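Urnimura's August open day: plenty of sovereignty, not much hardware

The invitation promised a look at "the trusted supply chain in action." After three hours at Urnimura's site outside Iltberg, I can report that the coffee was decent and the parking was free.

Urnimura makes base station radios and wants very badly to be seen as the safe choice now that ministries are telling carriers to pull Chinese gear out of their networks. The visit opened at 9:30 with a slide show on why origin matters. The word "trusted" was on nearly every slide. When someone from a trade paper asked who does the trusting, and by what test, we were told that standards were still being worked out with partners.

One of those partners is Cernetti, which supplies the antenna filters. Where does Cernetti get its ceramics? "A diversified base of vendors," said our guide. I asked if that base included China. She said she would get back to me. I left my card and have heard nothing.

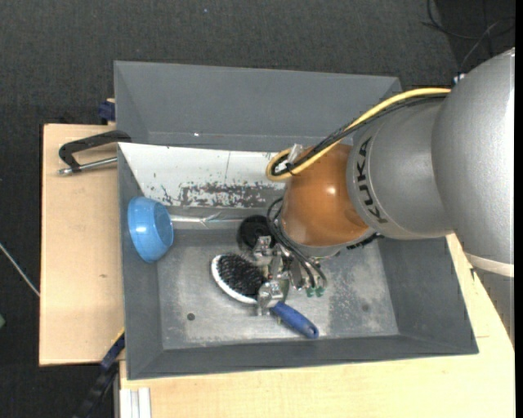

The company's pitch to lawmakers rests on jobs, and the figure it likes to use is 1250 by the time the second hall is finished. The second hall is a field with a fence around it. Today the site employs 152 people, a number I got from a notice by the cafeteria and could not find in the press kit. Automation got one line in the talk and no questions from the floor, though a KUKA arm with its gripper on a hairbrush in a gray bin makes an odd partner for a speech about hiring. It's also a name that has had its own turn in the argument over Chinese ownership of European industry, and I would have liked to hear Urnimura's view on that. The subject never came up.

Then came security. Agyeman, the outside lab hired to review the radio software, had sent a summary that runs to 7 pages. The full report is confidential. The summary finds "no indication of intentional weakness," and I suppose most vendors on the banned lists would sign that sentence too. Nothing in it says how much of the code was read.

Price was handled last and fast. Urnimura's radios cost more than 20 percent above the equipment they are meant to replace, and the company thinks governments should cover the gap for carriers. For how long? Until the market is fair, we were told, with no date attached.

I don't doubt that the radios work. A small test network was running in the lobby and my phone picked it up without trouble. The case for paying extra is another matter, and it leaned all morning on fear of someone else's product. The carrier people I rode back to the station with were mostly talking about their 4G contracts.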